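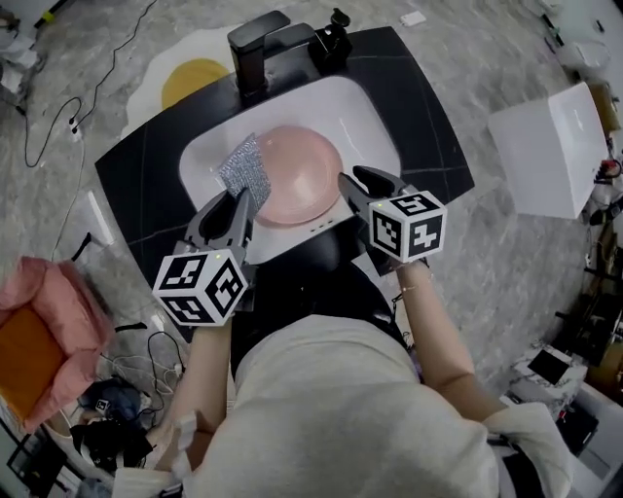

How often are the hand-held grippers at the sink cell checked?

They are checked before every session, and they come off the cell for a full inspection once a pair has completed 2,000 recordings.

Print this thread | E-mail this thread

August
Posted by the Moulin Cell Support Desk, Stoklow

This thread sets out how the sink cell is prepared and looked after. It is meant for partner sites that are building the same cell and have asked us for our working routine.

The cell consists of a basin set in a counter, a pair of hand-held grippers and a marker cube on each gripper. The operator does the household task by hand through the grippers. The cubes allow the position of each gripper to be followed while the task is done.

Most of our care goes into the cubes. The printed faces must be flat, clean and firmly fixed. A cube that has turned slightly on its mount will still be read by the software, and the recorded position will be wrong by the same small turn throughout the session.

Before each session the operator holds the gripper body still and tries to twist the cube with the other hand. Any movement at all means the pair is put aside. The mount is then tightened at the bench and the pair is calibrated again before it returns to the cell.

Cube faces are wiped with a soft dry cloth. Sprays and alcohol wipes are not to be used on the printed faces. We lost a set in the spring to a kitchen cleaner that dulled the black squares – the damage showed only under bright light, and it took us two days to find.

The fingers are next. Open them fully and measure the gap between the pads at the tips. On our Bradari pairs the correct figure is 56 mm. If the gap is smaller, look for grit in the joint before touching the adjusting screw.

Sink work is hard on the joints. Please dry the fingers at the end of every session, including the inner side of the pads, and leave the grippers open overnight on the rack. They should not be stored closed.

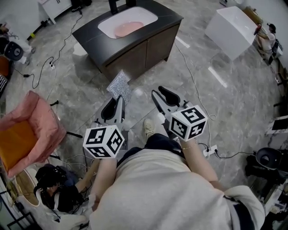

Fredy Arango replied that his site had been through three sets of pads since it began plate and cloth tasks, and asked whether a harder pad would be acceptable.

Our reply to Mr Arango, repeated for other sites: please keep to the standard pad. A harder pad lasts longer but lets smooth plates slip, and operators then squeeze more than they need to. Recordings made with mixed pads are also difficult to compare afterwards.

Pads are to be changed as a pair on each gripper. When one is worn and its partner is sound, replace both and keep the sound one as a bench spare, marked as used.

On the layout of the cell: the basin, counter and tap stay where they were at calibration. Chairs, boxes and other equipment may stand nearby, provided the operator can reach the whole of the basin without changing footing. Power leads are to be walked and checked at the start of the day, and any plug found wet is taken out of service.

The overhead lighting should be left alone once set. Strong glare on a cube face will hide the pattern for a moment, and polished counters and glossy basins make this worse. If tracking drops out at one spot again and again, turn the wrist slowly at that spot and watch for the shine before suspecting the mount.

Calibration is done with the Tandex board laid across the basin. Hold each gripper to the corner marks in the order printed on the board and wait for the tone at each one. Rushing the last corner is the usual cause of a failed result.

A note on the log. One pair at Stoklow reached 2,180 recordings this month before it was withdrawn, which is past the limit given at the head of this thread. The count had been kept on paper at the cell and on the bench computer, and the two had drifted apart. The bench computer is now the only count.

That pair was stripped down by Mathis Sabatier. The left gripper had a worn return spring; the right was within limits. Both have new springs and new pads, and the pair will go back to the cell after calibration.

Sites wishing to order springs or cube mounts should write to the desk with the number engraved under the handle. Orders without that number cannot be matched to the correct part and will be returned.

Contact the Support Desk | © Moulin Cell Support, Stoklow | Back to top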